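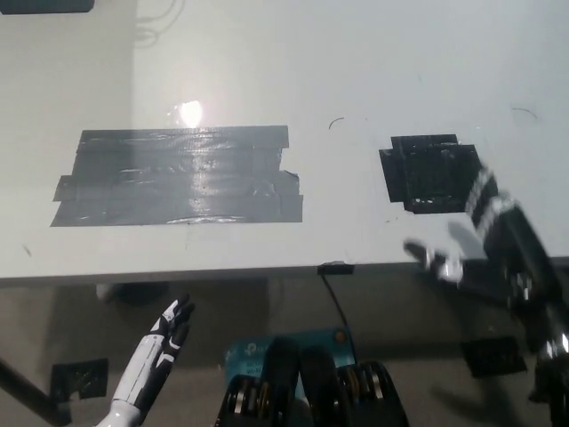
Figure 2. Tape repairs on a white table top.

4.2 Repairs made by users

Shared furniture is often mended by the people who use it, and such repairs are seldom recorded. In our survey of 122 tables in Nanstead and Rinen, tape was the most common material. Strips are usually laid side by side with an overlap, as in the larger patch of Figure 2, where the ends are ragged and slightly lifted. We treated each patch as one repair, also when it had several layers. Tables with varnished tops are discussed in Section 4.3.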